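Posting a cross-border invoice when the bank keeps the difference

I do the books for Kondis, a small importer of fittings, and most of our invoices from Bălan arrive in euros while the ledger runs in dollars. The amount on the invoice and the amount that leaves the bank almost never agree, and the gap has more than one cause. Posting it all to a single account called "bank charges" hides which part could be reduced.

Start with the invoice date. The payable goes in at the rate for that day, taken from whichever source you have written into your policy. Ours is the daily closing rate, pulled by Teleck at 6 a.m. and locked. Do not overwrite it later with the rate the bank used.

On the payment date there are 2 figures to capture from the bank advice: the rate applied and the fee. The fee is easy. It has its own line and goes to bank charges. The rate contains the bank's margin, which has no line at all.
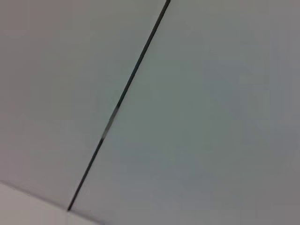
To get at the margin, take the market rate at the time of the payment and multiply it by the euro amount. Subtract that from the dollars debited before the fee. What remains is the margin, and I post it to a separate account, 200 numbers up from bank charges so that the two don't get mixed in the drop-down. The movement in the market rate between invoice date and payment date is the exchange gain or loss proper. It goes where it always went.

For May we had 51 payments. Split this way, the fees came out smaller than the margin, and the margin was the only part the bank was willing to discuss. I had been arguing with them over the wire fee for most of a year.

A few points on setup. Teleck will calculate the gain or loss on its own, but it treats the whole difference as exchange unless you turn off automatic settlement for that supplier. Part payments need the split done on each part. Credit notes keep the rate of the invoice they relate to, or the supplier balance will show a few dollars against zero euros and stay that way.
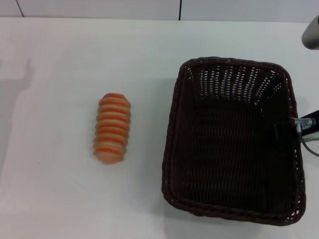
Trorkham wrote in to say that the market rate at the time of payment is hard to prove afterward, and that their auditor would only accept the day's closing rate for both steps. Fair point. Using the close puts some of the intraday movement into the margin account, so single payments look odd, though over a month the effect on our figures was small. If your auditor wants the close, use the close and say so in the policy.

I still save the quote screen on the larger payments. Thursday's run has 2 of those, both to Bălan, and I'll post them under each method to compare.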